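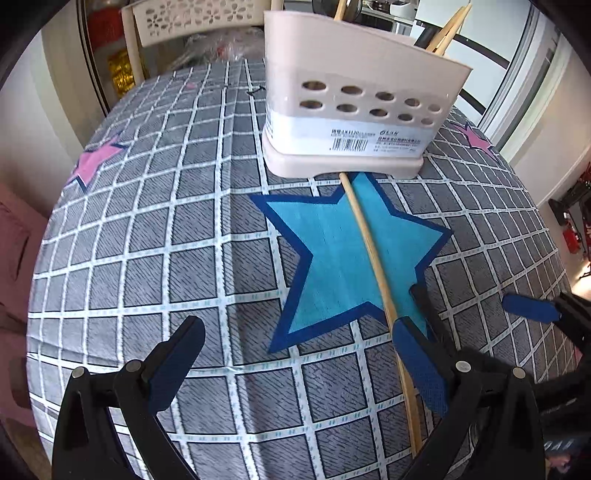 # Pinched finger stops the chopstick job at Adton

If you've been following the chopstick saga on this page (and going by my inbox, a fair few of you have), you'll know the crew at Adton have spent most of June teaching a gripper to handle cutlery. Well, they've hit a snag, and it's one that drew a bit of blood.

Polyxeni Giannakopoulos was working the hand-held gripper over a table when the jaws closed on the side of her left index finger. She'd reached in to straighten a chopstick that had rolled, the way you would with a pair of kitchen tongs, and she still had a bit of pressure on the trigger. The jaws should have stayed put. Instead they snapped shut, and she got a nasty pinch and a split nail. She's fine! She drove herself home and was back the next morning with a bandage in a very loud shade of orange. But all the hand-held units were put away that afternoon, and as I write this on July 24, 2024, they're still in the cupboard.

I rang Aatos Nurmi, who looks after the hardware, and he was pretty open about it. The trigger runs through a return spring, and on this unit the spring had worn enough to stick partway. You squeeze a little, nothing moves, you squeeze a little more and the whole lot lets go at once. He'd had a note about a "sticky" trigger on the same unit 4 days earlier and had put it down to dust. "I cleaned it and handed it back," he told me. "I should have opened it up."

The springs come from a supplier called Novine, and they're meant to be swapped after 4,000 squeezes. The trouble is that the counter lives in the software, and it goes back to zero whenever a unit is reset. This one had been reset plenty. So the screen said the spring was nearly new, and Aatos reckons it was well past its date. He's since pulled apart all 26 units they own and found two more with the same wear, which gave him a bit of a fright.

I had a go with one of these things back in the autumn, and I can see how it happens. A chopstick is a horrible little object to pick up. It's thin, it rolls, and the soft pads have to meet it just so or it shoots off sideways across the tablecloth. After a while you stop thinking of the gripper as a machine because it's in your own hand, and in goes the other hand to help. I did it over and over in my first hour and it never crossed my mind that I might get bitten.

What's changing, then? Every unit is getting a fresh spring, and the count will be written on a tag tied to the handle, with an actual pen. There's a new rule that the trigger hand comes right off before the free hand goes anywhere near the jaws. Aatos also wants a small stop fitted so the jaws can't slam from wide open, but the part has to be made up by a shop in Lindsay and they've told him 20 working days. Polyxeni would like to see a proper lockout switch as well. She's asked for one in writing, and good on her.

The wider project, which goes by the name Momel, isn't cancelled. The recordings made so far are being kept, apart from the ones from the faulty unit, which are being checked in case the sticky trigger threw off the timing of the grabs. That's a tedious job and it has landed on Polyxeni, since she can't do much else with that finger for now.

If you've used one of the Adton units and had a trigger hang up on you, even once, Aatos would like to hear from you. Send it to me if you'd prefer and I'll pass it along without your name on it.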